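From: Babar Usmani
To: equipment-planning list
Date: 13th October
Subject: Re: Hand-held grippers, what to put in for next year

Replying to the list so that everyone has the same numbers. I have left the original message in where I am answering it directly.

> We have been asked to send in our equipment bids before the end of term
> and I would like to include hand-held grippers for recording
> demonstrations. The quotes I have had so far are all over the place.
> Rostami want to sell us a full kit with everything in it, Odora will
> only sell parts. Has anyone bought these recently? How many do you need
> for a small group, and what did you forget to budget for?

We bought ours last February, so I can tell you what we paid and what we would change. We are at Usmont, in the old metrology rooms, and there are usually two people recording at any one time.

First, the number. We asked for two and got two, and that was a mistake. Each time one needed a new part we lost half our recording capacity until the part was fitted. This year I have put in for a third. If your group is about the same size as ours I would ask for 3 from the start and treat one of them as the spare. It is easier to get that through in one bid than to go back later and explain why the first figure was wrong.

On kit versus parts: Rostami quoted us 2,000 a unit for the complete kit, assembled and checked. Odora came out well under that for the parts, but you have to print the fingers and the housing yourselves, and somebody has to build the thing. We went with Odora for both of ours. Assembly took me most of a week for the first one and a day and a half for the second. If you have a technician with time to spare, parts make sense. If it would be a student doing it between other jobs, I would look at the kit price again, and I would at least ask Rostami what they knock off for more than one.

The printed parts need their own line in the budget. They are cheap one at a time, so people leave them out, and then the money has to come from consumables. We have gone through 13 sets of fingers since we started. A few were early prints with the wrong settings, so the true figure for a settled setup will be lower. The part to watch is the upper edge of the finger, where you can get a line that might be a seam in the print or might be the start of a crack. We replace a finger if anybody is unsure. Allow for a few spools of filament, a box of the right screws, and a bit of printer time if your workshop charges for it.

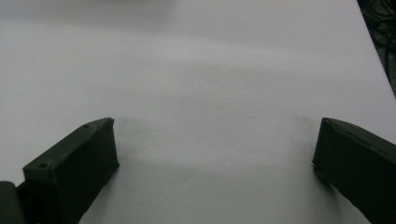 Gripper open over the plain white surface, nothing between the fingers.

The work surface was the next thing we had not thought about. We had assumed any bench would do. In practice we wanted something pale, plain and matte, large enough to work across without meeting the edge every few minutes. We tried ordinary bench tops first and the people processing the recordings complained about reflections. A white matte surface costs very little, but it marks easily, so buy enough to replace it. I have put in 130 for surfaces and fixings for the year and I expect that to cover it.

Lighting comes under the same heading. You don't need anything clever. Even light from above is fine, and you will still get soft shadows under the fingers, which has caused us no trouble. We bought two panel lights and only use one of them.

Cables I would budget for properly. Ours live beside the work surface, they are all black, and they tangle. Put in for longer ones than you think you need, and for some sort of tray or channel to keep them in. I have asked for cable trays in this round and I wish I had done it in the first one. Spare cables too, in every type you use. A missing cable will stop a session just as well as a broken gripper will.

> Also, is there anything on the software or storage side that should go
> in the same bid, or do you keep that separate?

Separate, if your finance office allows it. We put storage into the equipment bid the first time and it was sent back with questions, and the grippers were held up along with it. Now the hardware goes in on one form and the storage on another. We use Bistora for the archive and pay yearly, so it belongs with running costs anyway. Work out how much you record in a normal week before you ask for a quote — our first estimate was around half of what we needed.

Two smaller points on timing. Rostami's delivery date ran from when the purchase order reached them, and our order sat in the approvals queue for a good while before it went out. Odora shipped most of the parts quickly but sent the fixings in a second parcel. If you have a project start date that depends on the equipment, get the order placed well ahead of it and don't plan any recording for the first fortnight after it arrives.

For this round my list is one more gripper in parts from Odora, filament and screws, surfaces, cable trays and spare cables. I have left out new lights and a second printer, although I was asked about both. The printer stands idle most days and I could not make a case for another.

I can send the spreadsheet to anyone who wants it. It has our prices from February, so check them before you copy anything across. If anyone has had a more recent quote from Rostami for two or more kits I would like to see it before our form goes in.

Babar Usmani
Usmont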